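The Tirmont Counter Balm, 13 oz Tin

I make this stuff in my garage, so let me tell you about it myself!

Tirmont is a food-safe paste wax for kitchen counters. I started with butcher block, which is what I have at home, and then people kept asking if they could put it on stone, and after a lot of testing (and a lot of patient friends) I can say yes, with some notes further down. It goes on thin, it buffs up to a soft glow, and it makes wiping up after dinner so much easier.

What's in it

Beeswax, carnauba wax and food-grade mineral oil. I used to put orange oil in because I love the smell, but Mebrat Sisay, who has been buying from me from the very first batch, told me her whole kitchen smelled like a candle shop for a week, so the orange is out. What you get now is a faint honey smell that's gone by the next morning.

The carnauba is what makes it harder than most board butters. Scoop some out on a cold morning and it feels like cold butter - just work it in your palm for a minute, or set the closed tin in a bowl of warm water.

How I put it on

Clean the counter with dish soap and water and let it dry all the way. I mean overnight if you can stand it. Then take a lint-free rag, pick up less than you think you need, and rub it in with small circles. Wait for it to haze over, then buff with a clean rag. On wood I do two coats the first time and then one whenever the surface starts to look thirsty.

If it comes out streaky you used too much! Wipe the whole thing with a warm damp cloth, let it dry, and buff again.

About stone

I get more email about this than anything else. Tirmont is a wax, and it is not a sealer. If your marble or granite needs sealing, have that done first, wait however long the sealer maker tells you, and then wax over the top. It won't stop lemon juice or vinegar from etching marble, and I'd be suspicious of any tin that says it will. What it does give you is a little slip and a bit more depth of color, and you'll notice that most on darker stone.

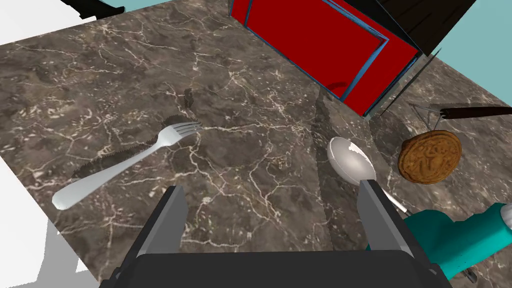 Try a spot in a corner first, especially on honed stone, where wax can leave a patch darker than the rest. Rozália Pap did her entire island before reading that line (sorry, Rozália) and ended up liking it, but you might not. Keep it off floors, please, it's slippery. And don't set a hot pan on a waxed counter, use a trivet.

Sizes and refills

The regular tin is 13 oz. I also do a bar called the Wurnlow, same recipe with extra beeswax, for cutting boards and spoon handles. Send back 2 empty tins and I'll take a refill's shipping off your next order. Any condition is fine as long as the lid still closes.

I pour on Saturday and pack early the next week, so if you order right after a pour it may sit in my queue for a few days. In July I ship with a cold pack. The wax can still soften on a hot porch, and if it does, let it set up again somewhere cool with the lid on and use it as usual.

Questions about a particular counter? Write to me and tell me what it's made of and what's been put on it before.

- Iman Hegazy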